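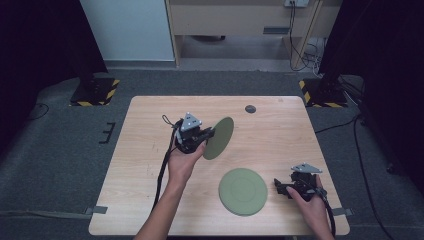 Coasters, trivets or lids: what are these green discs for?

Home & Table > Odds and Ends

gumnut_37
Two green discs have joined our household. Olive if you ask me, sage if you ask the other adult. Round, flat, matte, with rings in the top. No label, no box. I say coasters. I have been told they're lids. We have a pale wooden table I'd like to keep that colour, so there's something riding on this.

teatowel_tyrant
Lids. A coaster doesn't need a circle inside a circle. Pumow used to do canisters with tops like that, and the canisters always broke first. Have a look in the back of the cupboard.

gumnut_37
I've looked in the back of the cupboard. I found a fondue set and some regret.

Pace
Coasters. They stack, they're flat, they're a colour last fashionable in June. What more do you want?

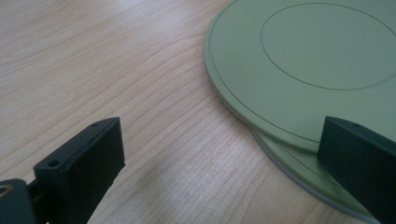 Can you put a hot teapot straight on one if you don't know what it's made of?
I wouldn't. Try it with a mug of warm water on the kitchen bench first, and keep it well away from the good table until you trust it.

teatowel_tyrant
Or buy a cork trivet and stop gambling. Mine came from Luso and it's ugly as sin, but the table under it has survived 7 Christmases.

Jidus
Disagree with the lid crowd. My neighbour's lids all have a seal or a lip you can feel underneath. Turn one over. If it's flat both sides, it's a coaster, or it's a very disappointing lid.

gumnut_37
Turned it over. There was an argument about what counts as a lip.

Jidus
Of course there was.

Pace
Whatever they are, please put felt dots on the bottom. I dragged a stoneware thing across a beech top once and my favourite scratch now runs the length of it. Stack them offset, too, so you can get a fingernail under the top one.

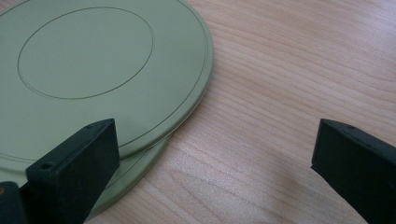
The dots cost next to nothing and come in sheets of 570, so you'll be leaving them to your grandchildren.

teatowel_tyrant
Offset stacking is how things end up on the floor. Square them up like a civilised person.

gumnut_37
Compromise reached at home: they're coasters until Wednesday, then lids if a canister shows up.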